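Workshop notebook, paint and coatings bench
Mar 22, 2025
Entry by Embla Engström

Carried on with the primer adhesion panels. Dale cut the last of the mild steel blanks yesterday and left them degreased and wrapped in brown paper. I wiped them again with acetone anyway. Two had fingerprints along one edge, so those went to the back of the pile for practice.

Primer A is the Clarnis two-pack, primer B is the old Brivance stuff from the metal cabinet. The Brivance had a skin on it. I strained it twice and it sprayed fine after that, but I would not buy that size of can again.

Mixing notes
Clarnis wants 4 parts base to one part hardener by volume. Let it stand 10 minutes before spraying. The sheet says this and I skipped it last time, which may be why the first set came out with pinholes. Flash-off between coats was 30 minutes with the extractor on low. Gunvor thinks low is too slow in this weather. We can try medium on the next set.

Cross-cut test
Did the practice panels only. A lifted a little at the corners of the squares. B came away in long strips with the tape – bad, but the surface under it was shiny, so I blame the prep and not the paint. Holger uses 120 grit by hand. I had used a gray pad, and that is clearly too gentle.

Abrasion
Valter asked if we should bother with a wear test at all for parts that sit on a shelf. I say yes. Parts get tipped into bins and dragged out again, and a coating on a bin wall has the same trouble only worse. Plan is 900 strokes per panel with the weighted block, checking the edges when we change the paper.

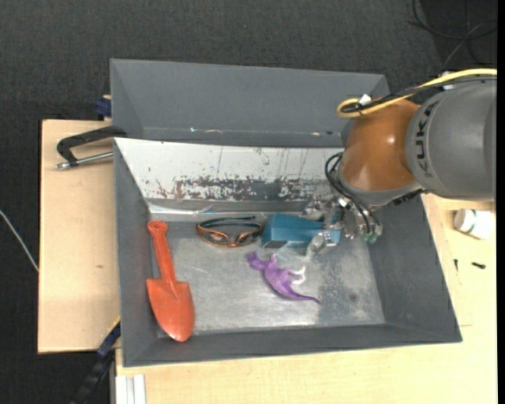 To do
Order 120 grit, two packs.
Ask Dale for more blanks, same sheet if any is left.
Label the B panels on the back with the scribe – marker washes off in acetone.
Return the Grabowska thickness gauge before June, it is due for calibration.
Second coat on A panels, extractor on medium.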